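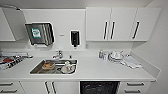 Notebook: equipment plan, October

Home | Notebook | Parts | Bookings | Contact
3 min read

Kitchenette counter first, then the network gear. Working out what we need to buy before the next budget goes in. Kalliopi Katsaros wants one page with prices and I don't have all the prices yet, so this is where I'm keeping the workings.

Counter tasks. The sink is the one I keep coming back to. Cup and bowl in the basin, steel all round, and the arm has to come in over the front edge and under the faucet. The current fingers are too thick for a cup lying on its side. The upper cabinets have long bar handles and those are fine with what we have. The towel on the right side of the counter needs softer pads.

To buy for this part:

- Slim finger set, Ledex. Quote is $951 for the pair, pads not included.
- Spare pads, pack of 40. Mistby has them in stock, Ledex is on back order. Waiting for the Mistby price.
- Splash sleeve for the wrist. Aliyu make one, but I need to check it fits over our cable clamp. Don't order until measured.

I asked Kalliopi if we could put off the sleeve and keep the tap closed. She said no, the sink work is in the plan and the wrist camera costs more than the sleeve. Fair enough. Sleeve stays.

Cable tasks. Different problem. The blue cable loops out over the gray housing and across the carpet side, and there is a thin white one along the rim that it crosses. Any approach from the left has to get past both. From the wrist camera the port is easy enough to find with the green light next to it, but once the gripper comes up from below it covers part of the white panel and we are working with half a view. A second camera from the side would fix most of that.

The D-shaped ring in the recess is a separate question. The finger would have to go in beside the beige bar and I don't want to try it with the thick set. Leave it until the Ledex fingers arrive. 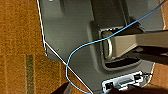
Costs so far

Side camera with mount, Urkley: $3,842. Their price covers 2 years of support. I asked for it without support and have had no answer.

Slim fingers: $951.

Those two come to $4,793 before pads and sleeve. If the total has to come down, I would drop the support before I dropped the camera.

To do:

- Measure wrist over the clamp, send to Aliyu.
- Chase Mistby for the pad price.
- Ask Urkley if the mount is sold separately. We may be able to use the old bracket.
- Send Kalliopi the page when the pad and sleeve prices are in.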